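Section 5. Clearing and cleaning the work table

This section covers the white-topped tables supplied by Girkivbridge for sorting and packing dried leaf, seed heads and pressed stems. Clear the table at the end of every batch and again before changing from one plant to another.

Before you start

Close any windows and switch off the desk fan. Dried leaf is light and a draught will carry it onto the floor or into the next tray.

You will need the soft hand brush, a shallow tray, two lint-free cloths and a bowl of warm water with a little washing-up liquid.

5.1 Removing loose material

1. Put the lids on all filled jars and move them to the shelf.
2. Lift off the sorting trays one at a time, keeping them level.
3. Brush from the back edge towards you in long, slow strokes. Collect the sweepings in the shallow tray.
4. Tip the sweepings into the compost bin. Do not return them to the batch.

CAUTION: Do not blow on the table or use compressed air. Fine dust can irritate the eyes and throat.

5.2 Picking up fragments

The brush will leave small bits behind — mostly crumbs of leaf and short ends of twig. Pick these up one by one. Take hold of each piece lightly, as dry leaf breaks up under pressure and one crumb soon becomes a dozen. 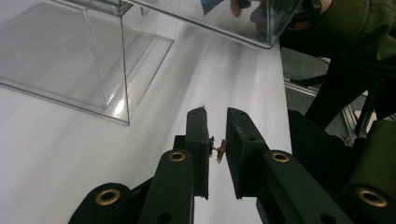
Look along the surface from a low angle with the lamp on. Brown pieces show up easily against the white, but pale fibres and lint do not, and they are best lifted with a barely damp cloth.

Note: If a piece is stuck down, lay a damp cloth over it for 5 minutes and try again. Do not scrape it with a blade.

5.3 Washing the surface

1. Wring out the first cloth well and wipe the whole top, including the edges.
2. Rinse the cloth and wipe again with clean water.
3. Dry with the second cloth. Leave the table for some 58 minutes before putting out new leaf.

CAUTION: Do not use bleach or scouring powder. Both will dull the top, and a dull top holds dust.

5.4 Batch card

Write the batch number and your initials on the card and tick "table cleared". If the next batch is a different plant, start a new card — see section 3.

Replacement cloths and brushes are listed under part 338.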